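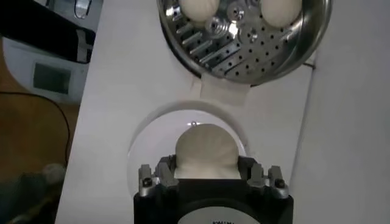 Slide 1 – Title and what I'll cover

Leave this up while people sit down. The talk is on picking up soft food with a two-finger gripper, and mostly on one question: how much does it help to record the grip width as part of the demonstration? The bun in the gripper is the main test object for the whole talk.

Say early that this is a methods talk. The robot side is ordinary. The part I want feedback on is how we label the data.

Slide 2 – The problem

Steamed buns are a bad object for a parallel gripper. Squeeze a little too hard and you leave a dent. Squeeze too little and the bun turns in the fingers on the way over. They also vary. Two buns from one batch can differ by enough that a fixed closing width fails on one of them.

Most of our earlier demos used an open/closed signal for the gripper. That is fine for blocks and cups. With buns the policy learned to close all the way.

Slide 3 – The task

Pick a bun from the steamer basket, carry it to the round opening in the white board, place it, go back for the next one. Mention that the wrist camera sees the basket and the opening together for part of the move. That matters on slide 6.

Setup name is Potura in the paper and on the plots. Don't switch back and forth between names.

Slide 4 – Data

300 demonstrations, all by teleoperation. Every demo has wrist video, joint positions, and finger width at each time step. Dilar is the recording tool. If asked: yes, it writes width at the same rate as the joints, and no, we don't measure force. We considered a force sensor and decided to find out first how far width alone would go.

119 of the demonstrations include a regrasp, where the operator opened up slightly and tried again. We kept those. Spend a minute on this, people usually want them thrown out.

Slide 5 – Method

Two policies, same network, same demos.

The first predicts arm motion plus open/closed.
The second predicts arm motion plus a target width.

Training settings are identical. The Kuo baseline is in the backup slides, skip it unless somebody brings it up. It uses a fixed width set by hand, so it's a different comparison.

Slide 6 – What the camera sees

Point out that once a bun is held, its lower half is between the fingers and only the dome shows. So the policy can't look at the contact area directly. What it has is how far the fingers are apart and how much dome stands above them.

The faint pleats on top turned out useful for us as people reviewing video – they show rotation in the grip. We did not give the policy any label for them.

Slide 7 – Results

Walk through the left plot first, then the right. Dented buns went down clearly with the width policy. Drops were close to even between the two. Say this plainly. The width policy is gentler, and we can't claim it is more secure.

Removing the regrasp demos made both policies worse at recovering from a poor first grip.

Slide 8 – Limits

One kind of bun. One basket. One gripper. Dents were scored by eye by two raters, and they disagreed most on the small ones. Lighting stayed the same throughout.

The Brastlow group asked whether this carries over to dumplings. We haven't tried. My guess is that width alone will be too coarse for a thin skin, but it's a guess.

Slide 9 – Next

Second bun size, then a force sensor on one finger. Release the width labels along with the video.

Questions. If time is short, drop slide 8's last paragraph and go straight here.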